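Trenell 200 ribbed paper plates, pack of 15

Trenell sells these plates through Sendutora in packs of 15. The size code 200 refers to the diameter in millimetres, and the board is listed at 300 gsm. I bought two packs in September to use as throwaway sorting trays for small parts and have now finished the first.

The board is plain white on both faces, with no print. Measured across the flat base, my plates came to 133 mm, so the rim takes up a fair share of the width. Stacked plates cling together and the first one out of a new pack usually brings a second with it. A thumb pushed between the rims separates them.

Stiffness is adequate for dry goods. Held at one side with a handful of steel washers in the middle, the plate sags slightly and recovers when put down. I would not carry anything heavy on it one-handed. Amoah's coated plate is stiffer but costs more, and its base is slightly domed, so round parts roll to the edge.

On the table: 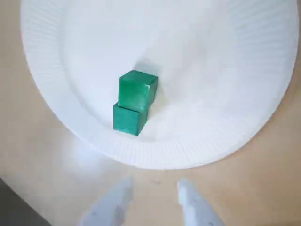
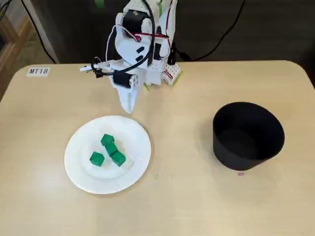
For sorting, the flat base matters more than the stiffness. Parts with a square face stay where they are put, and a white ground makes most colours easy to pick out. The green cubes stand out well against it, even where one overlaps another. Clear plastic is a different matter: the transparent piece among the four cubes is hard to make out, and for parts like that I use the dark Rumau tray instead. The ridges on the rim also trap fine dust, so I throw a plate away after one job with anything sanded.

Four out of five. I have reordered the same size.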